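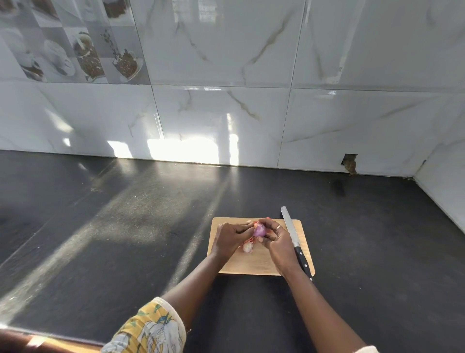 Peeling a red onion on the cutting board.

How to find out where your street name came from

I got hooked on this last May, when my neighbor Shiyu Long asked me why our road is called Mazza Lane and I had no idea. Four Friday afternoons in the county records room later, I did! So let me save you a few of those afternoons.

Start with the oldest map you can get your hands on and work forward, noting every spelling. Ours showed up as Mazer's, then Mazzer, then Mazza, and if I'd only searched the modern one I would have missed the whole thing. Write them all on one sheet of paper (I lost my first one, so take a picture of it too).

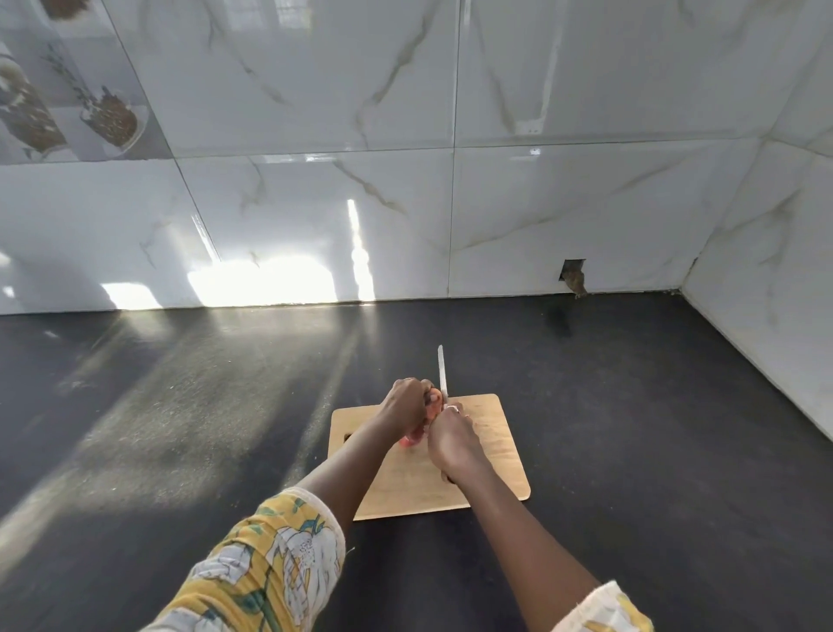
Knife work, with something small and red on the board.

Next, go for the deeds. Ask the clerk for the grantor index and look up the families who owned land along the road. I went through 124 entries before I hit a farmer selling off a strip "by the maser's shop" – a maser being a man who turned wooden bowls. I may have squeaked out loud.

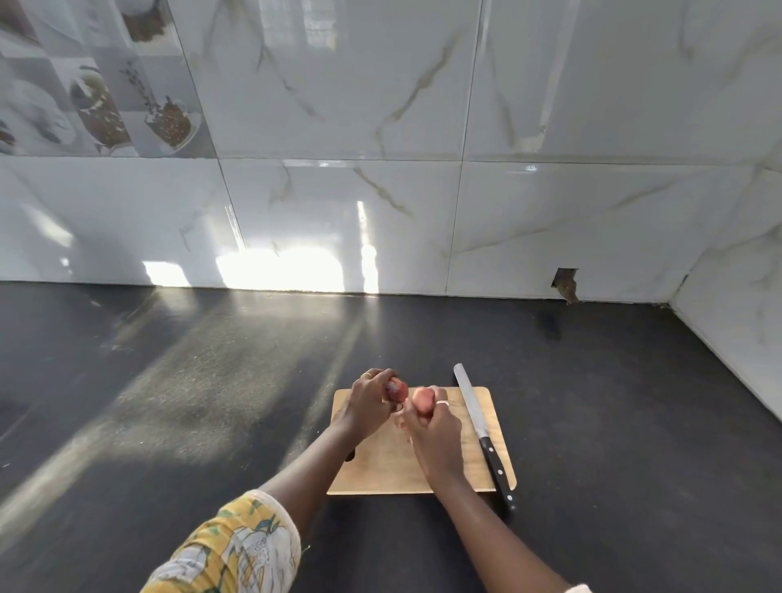 4 min read

Then check the old newspapers. Road naming used to make the local pages, usually way down under the cattle prices, so don't just skim the headlines. Try the name with "road," "lane" and "corner," plus any landmark nearby. For me that was Zaketti Mill, and it gave me two more mentions.

Be a little suspicious of the story everybody already tells. Ours was that an Italian family named Mazza settled here, and I loved it, but I couldn't find them in a single tax list.

Once you have two sources that agree, type it up with the page numbers and drop a copy at your library. Mine is filed under Harex Township, folder 536, if you want to see how I laid it out.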